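Ticket 834: right hand, index finger drifts on fine grip
Opened 31st December
By Costel Ionescu

Reported by Selma: the index finger on the Lila cell lands low when it closes on small parts. Her suggestion was to run the Entili auto-calibration again. I have run that routine four times since June and it has fixed a real fault once, so I wanted to look at the hardware first.

Checked the fault log. Last entry is code 171, which the Entili manual lists as "position advisory." Whatever that means. It has shown up on days when the hand worked fine and stayed away on days when it didn't. I'm not treating it as evidence of anything.

Cycle counter reads 3639 since the last pad change. The sheet taped inside the cabinet says to change the orange pads at 2000. I asked who wrote the sheet and Bujar says it came with the old pads, which were a softer rubber. So the number may be worthless for these. Pulled both pads anyway. The index pad turned on its post when I twisted it with two fingers, and it shouldn't. The thumb pad was tight.

Cleaned both posts with alcohol, refitted the same pads, no glue. Did not calibrate. I want one change at a time, and last time we did everything at once and learned nothing from it. 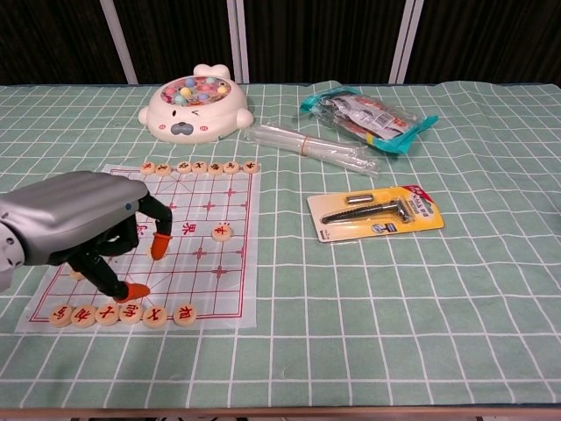 Small round parts are where the fault is easiest to catch, and the xiangqi pieces are good for that. If the finger comes in low it presses on the rim and the piece tips up. With a foam block you can be way off and still call it a good grip, and I suspect that's how this hand passed its last check.

After refitting: better on the first run, then low again on the later ones. Index pad had turned again. Selma reads this as proof of bad calibration. I don't see how a calibration file can turn a piece of rubber.

Swapped the two pads over. The looseness moved with the pad, so the post is okay and the pad is worn inside the bore. I'd call that the cause of at least part of the drift. I would not call it all of it until a new pad has been on for a full week.

Adov quoted us a complete finger assembly for this. I'm declining for now. Zorica is ordering a pair of pads only.

Still to do:
- fit new pads, reset counter
- repeat the small part runs, same speed, no calibration
- if it still lands low, check cable tension at the knuckle, then calibrate

Leaving this open. Please don't close it because the log is clean.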